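로봇 조작 입문 수업 자료: 현장 방문 정리

이 자료는 지난 현장 방문에서 본 시연과 설명을 수업용으로 정리한 것이다. 방문에 빠진 학생도 다음 시간 실습에 들어가려면 읽어 와야 한다. 용어는 3주차 자료에서 쓴 것을 그대로 따른다.

1. 방문 개요

방문한 곳은 Linard의 조작 실험실이다. 공개일 행사는 오후 2시에 시작했고, 우리 반은 두 번째 조로 들어갔다. 순서는 안전 교육, 퍼즐 조각 시연, 데이터 기록 설명, 질의응답이었다. 안전 교육은 학교 실습실 규칙과 거의 같아서 따로 적지 않는다. 다만 바닥의 노란 선 안쪽으로는 팔이 멈춰 있을 때도 들어갈 수 없다는 점이 우리와 다르다. 우리 실습실에서는 전원을 내리고 담당자가 확인하면 들어갈 수 있다.

시연에 쓰는 제어 프로그램은 Rultell이라고 부른다. 실험실에서 직접 만들어 쓰는 것이고 외부에 배포하지 않는다. 기록 도구는 Stitico이며, 다음 학기부터 우리 수업에서도 같은 형식의 파일을 읽게 된다.

2. 시연 과제

과제는 숫자 퍼즐판의 조각을 집어 제자리에 놓는 것이다. 어린이용 나무 교구를 그대로 쓴다. 판에는 테두리가 있고, 조각에는 숫자나 그 수만큼의 표시가 인쇄되어 있다. 판을 고정하지 않기 때문에 조각을 누르는 힘이 옆으로 새면 판이 통째로 밀린다. 실험실 설명으로는 초기 실패의 상당수가 이 경우였다고 한다.

한 번의 시행은 다음과 같이 나눈다.

접근: 손가락을 벌린 채 조각 위로 이동한다.
하강: 손가락 끝이 탁자면에 닿기 직전까지 내려간다.
파지: 손가락을 닫아 조각의 양 옆면을 잡는다.
이송: 조각을 들어 빈 칸 위로 옮긴다.
삽입: 조각의 방향을 맞추고 내려놓는다.

이 가운데 수업에서 주로 다룰 단계는 하강과 파지이다. 조각이 얇아서 손가락이 조금만 높아도 윗모서리를 스치고, 조금만 낮으면 탁자를 누른다. 조각이 기울어져 놓여 있으면 두 손가락이 동시에 닿지 않는다. 먼저 닿은 쪽이 조각을 밀고, 조각은 돌면서 손가락 면에 맞춰지거나 틈 밖으로 빠진다. 3주차에 배운 평행 그리퍼의 자기 정렬이 앞의 경우에 해당한다.
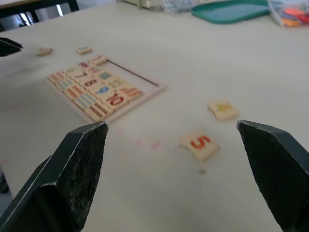
글: 로봇 조작 입문 담당 강사

손목 쪽 카메라로 본 화면에서는 두 손가락이 아래쪽을 크게 차지한다. 빨간색 5가 찍힌 조각이 손가락 틈 바로 앞에 조금 기울어져 있고, 그 뒤로 퍼즐판이 비스듬히 놓여 있다. 판의 오른쪽 위는 비어 있어 안쪽 바닥이 드러나 있다. 왼쪽과 아래쪽에는 조각이 채워져 있으며 8, 9, 10 같은 숫자를 읽을 수 있다. 멀리 있는 낱개 조각은 흐려서 화면만으로는 무엇인지 정하기 어렵다.

3. 손목 카메라와 고정 카메라

시연 중 가장 질문이 많았던 부분이다. 손목 카메라는 팔과 함께 움직이므로 조각에 가까워질수록 화면 안의 조각이 커진다. 파지 직전의 미세한 위치 차이를 보기에 유리하다. 반면 손가락이 화면의 일부를 늘 가린다. 조각이 손가락 사이로 들어오면 옆면이 어디에 닿는지 보이지 않는 구간이 생긴다.

고정 카메라는 작업 영역 전체를 보여 주지만 팔이 내려오면 팔 자체가 조각을 가린다. 실험실에서는 두 종류를 함께 기록하고, 학습에 어느 쪽을 쓸지는 과제마다 따로 정한다고 했다. 퍼즐 과제에서는 이송까지 고정 카메라의 비중이 크고, 하강과 삽입에서는 손목 카메라의 비중이 크다.

색에 대해서도 설명이 있었다. 조각의 바탕색은 서로 비슷하고 탁자도 밝은 색이다. 따라서 조각의 윤곽만으로 위치를 찾으면 조명에 따라 결과가 흔들린다. 인쇄된 숫자의 색을 함께 쓰면 나아지지만, 숫자가 조각의 정중앙에 있다고 가정하면 안 된다. 손가락 안쪽 면의 상태도 정기적으로 확인한다. 표면이 닳으면 같은 힘으로 잡아도 조각이 더 쉽게 미끄러진다.

4. 기록과 분량

방문 당시 Stitico에 저장된 퍼즐 과제 시행은 2,880회였고, 그중 검수를 통과한 것이 2,477회였다. 검수에서 빠지는 이유로는 시각 정보와 관절 값의 시간이 어긋난 경우, 조각이 작업 영역 밖으로 나간 경우, 조작자가 도중에 과제를 바꾼 경우를 들었다. 파지 실패 자체는 제외 사유가 아니다. 실패한 뒤 다시 집는 과정이 들어 있으면 오히려 따로 표시해 둔다.

한 시행에 들어가는 화면은 최대 536장이다. 그보다 길어지면 Rultell이 기록을 끊고 새 시행으로 넘긴다. 끊긴 시행 두 개를 이어 붙이지는 않는다.

5. 질의응답에서 나온 내용

조각을 흡착 방식으로 집으면 더 쉽지 않은가. 이 과제만 놓고 보면 그렇다는 답이었다. 다만 같은 팔로 봉지, 끈, 뚜껑 같은 물건도 다루므로 그리퍼를 바꾸지 않는다. 그리퍼 교체 장치는 Trujillo 과제에서만 쓴다.

숫자 순서를 로봇이 아는가. 시연에 쓴 프로그램은 순서를 모른다. 어느 조각을 어느 칸에 넣을지는 시행 전에 사람이 지정한다. 순서를 스스로 판단하게 하는 것은 별도 과제이고 공개일에는 시연하지 않았다.

탁자에 물건이 더 있어도 되는가. 된다. 시행마다 주변 물건의 배치를 조금씩 바꾸기도 한다. 작업과 관계없는 물건이 화면에 있어도 동작이 달라지지 않아야 하기 때문이다.

6. 다음 시간까지 할 일

가. 위 사진에서 5번 조각을 집는다고 할 때 그리퍼를 회전해야 하는지 판단하고, 근거를 세 문장 안으로 적는다.
나. 하강 높이가 너무 낮을 때와 너무 높을 때 생기는 일을 각각 그림으로 그린다. 축척은 맞추지 않아도 된다.
다. 손목 카메라만으로 삽입 단계를 수행할 때 예상되는 문제를 두 가지 쓴다.

과제물은 월요일 수업 시작 전까지 제출한다. 손으로 쓴 것도 받으며, 사진으로 찍어 올릴 때는 글씨가 읽히는지 확인한다. 실습조 편성은 지난번과 같다.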